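Can an umpire stand down halfway through a match?

I look after fixtures for Stiltent second eleven. In our game at Dratau the home side's umpire walked off at tea after 70 minutes of remarks about his eyesight, mostly from slip. We finished with one umpire and my brother-in-law. Dratau now want the points. Do they have a case?

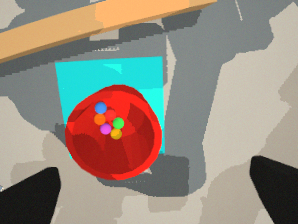

The league handbook says only that umpires "shall be respected", a rule that seems to date from 1860 and has been ignored ever since.

Posted by longstop_Marty

Check whether both captains agreed to the replacement before play restarted. If they did, the result normally stands. Our league at Brisitz makes them sign the scorebook, in pen, after a bad-tempered afternoon involving 6 no-balls.
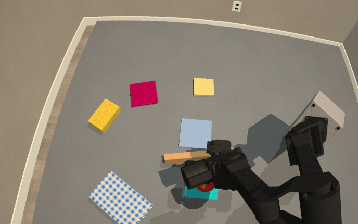

Your bigger worry is the conduct report. Slip will be asked who said what, and slip never remembers. Write your version tonight, stick to what you heard, and keep it to one page. A sponge and a cloth laid out on a grey surface would make a more talkative disciplinary panel than ours, but they do read everything. Appeals cost us £40, not returned.

Posted by thirdman70

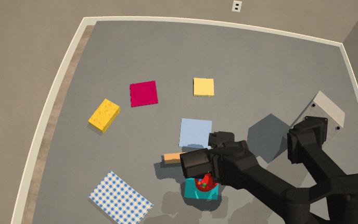

Umpires are too soft these days. I did it for over 40 years and got called worse by my own wife. Give them the points and have a pint.

Posted by oldseamer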